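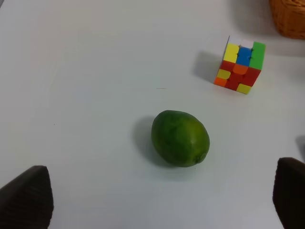
A lime, a puzzle cube and the wicker basket on the white table at our Distdale workroom.

Sorting and tidying participants wanted, Distdale

Brivari is looking for adults to take part in paid sessions on how people put away small household items. Sessions are held at our workroom in Distdale. No experience is needed and there is nothing to prepare at home.

We make storage baskets, trays and drawer inserts. Before a new line goes out we want to know how people use it with ordinary things: fruit, toys, keys, mail, whatever tends to collect on a kitchen table. The current sessions deal with baskets kept on a tabletop. The results will be used by our design staff and by Rovetti, who handle our packaging and instruction leaflets.

What you will do

You will sit or stand at a table with a basket and a set of small items. A staff member will read out a short task, such as clearing the table, making room for a meal, or finding one item after several have been put away. You do each task in your own way and at your own speed. There are no right answers and you are not being graded. Between tasks we reset the table and ask a few questions about what you did and where you would keep these things in your own home. 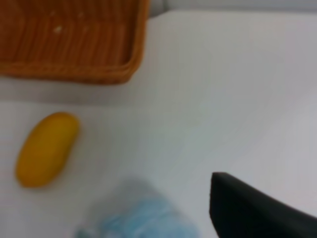
Some tasks use the basket by itself. We may ask you to move it to where you would want it, reach into it from different sides, or wipe it out and say how easy the weave is to keep clean. Crumbs and dust are a common complaint with woven baskets, so please tell us if cleaning one would put you off buying it.

A full visit takes under two hours, including a break. Coffee, tea and water are provided. You may stop at any point and will still be paid for the visit.

Who can apply

You must be 18 or older and able to follow spoken instructions in English. We would like to hear from people who live alone as well as people in shared or family homes. Left-handed applicants are especially welcome, as we have had few so far. If you have limited grip or reach, please apply and let us know what would help. The table height can be changed and all tasks can be done seated.

If you have a citrus allergy or any other food allergy, put it on the form. We will swap the fruit for something else.

You should not apply if you or someone in your household works for Brivari, Rovetti or another maker of home storage products. People who took part in the drawer sessions in February may apply again.

Payment and places

We have 10 places left in this round. Payment is made by bank transfer after your visit. The amount is listed on the application form, along with the bus allowance. Parking behind the building is free, but the lot is small and fills up early in the morning.

Privacy

Sessions are recorded for internal use. Your name is kept apart from the recordings and will not be used in any report. You will get a consent form to read and sign before we begin. If you change your mind later, write to us and quote your participant number, and your recordings will be deleted.

How to apply

Ask for the form at the front desk or by phone, and mark it with reference 413. Jasmina Nedeljković handles bookings and will call you to set a time. Questions about access or the tasks themselves can go to Wayne Hawthorne. Forms received by noon on Monday will be looked at first. Applications after that go on the waiting list for the next round.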